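3. Setting up and looking after the shoe cell

I built most of this cell myself, so I'll describe it the way I'd describe it to someone taking over my desk. Two arms are mounted on a metal rail frame, one on each side of a wooden table, and they share a small rack and a few pairs of slides. We call the whole thing Sanna. Each arm has a gripper, and the task is plain enough: pairs go on the rack, side by side.

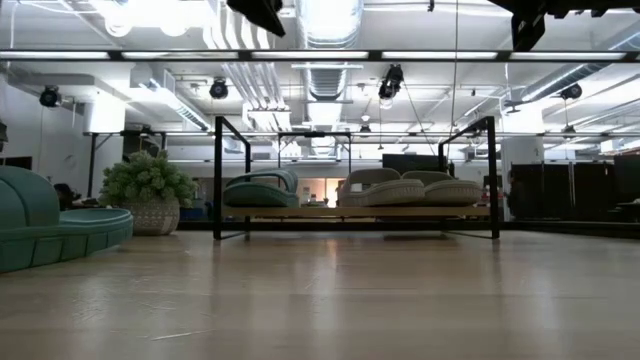
Cameras come before everything else in our morning check. If one has shifted even a little, the recordings from that day won't line up with the older ones, and I found that out the hard way in June, when I had to throw away 22 episodes (Ada Rizzi was very nice about it). Now I overlay a saved reference view on the live one and nudge until they match.

Cables are the other daily chore. I leave a generous loop at each wrist – a tight one tugs on the joint when the arm folds back, and a really long one catches on the shoes.
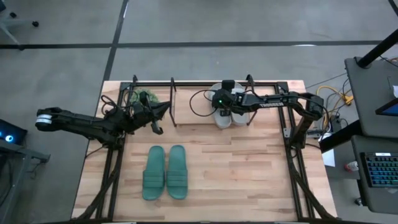
3.1 Resetting between episodes

The reset is done by hand. I park both arms, put the slides back at their start positions, and check that each gripper opens and closes all the way. We run 14 episodes and then stop to wipe the fingers and feel the mounting bolts for play.
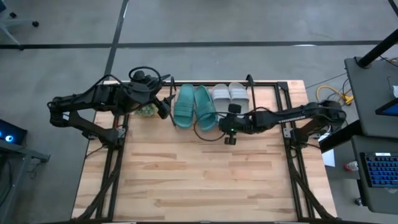 The bolts deserve more attention than I first gave them. After 100 episodes I put a wrench on every one, starting at the arm bases and working out along the rails, and I write down any that moved. The right base loosens faster than the left, and I still don't know why.

Figure 3. The Sanna cell and its workspace.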